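Girneo Hall after-school badminton: where we are with your grant
Progress report to the Vullau Fund, July 2025

Hi everyone at the Fund,

I promised you a proper update once the floor was finished, and it's finished! Well, finished except for one strip by the fire door where the varnish went cloudy, and the flooring people are coming back to do that bit over. You can play on it. We have been playing on it, a lot.

So, the money first. The floor and the line painting came in a little under the quote from Dustel, and I moved what was left into nets and posts like we agreed on the phone in March. The old posts were the kind you fill with sand, and one of them leaked every single week (I still find sand in my gym bag). The new ones lock into the floor. They were slower to arrive than I'd been told and we lost two weeks of full sessions, so I ran footwork drills and relay games in that stretch, and the younger kids liked those so much they keep asking for them.

Sign-ups are the part I'm happiest about. We ended the spring with 186 kids on the books, and 90 of them had never held a racket before they came to us. The target in our application was 100 kids total, which felt ambitious when I typed it. The catch is that the beginner hour is packed. I've split it in two, and the second half runs until 6:30, and that has meant paying for the hall longer than I budgeted. I'd like to talk about that before the fall, please. It isn't an emergency but it will be one by winter if we keep growing.

Getting kids over from Koubek is still our weak spot. The bus stops running before the late group gets out, so it's parents with cars or nothing. We tried a carpool list on the bulletin board and it worked for a month and then sort of faded. I want to try it again with a sign-up sheet at registration, when the parents are all standing there anyway.

Rackets are holding up better than I expected. We bought 20 junior ones and most only need new grips. Shuttlecocks are another story, we go through them like popcorn. I've switched the beginners to the yellow plastic kind and kept the feather ones for the older group on match nights, and the monthly bill has come down already. 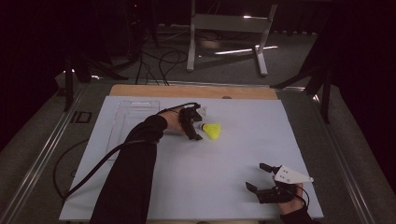

Report and photo: the program coordinator, Girneo Hall

A yellow shuttle also shows up much better against our walls, which are an unfortunate shade of cream. I'd love to paint them someday, but that's a whole other application!

Coming up: a three-week summer camp, mornings only, then a small friendly tournament with the Koubek school if they can find us a date. I still need one more adult with first aid training for the camp, and I have two people thinking it over. The safety paperwork is done and I'll send it separately with the receipts, as the file is huge and your inbox bounced it last time.

Please come and see the floor. Bring sneakers with clean soles.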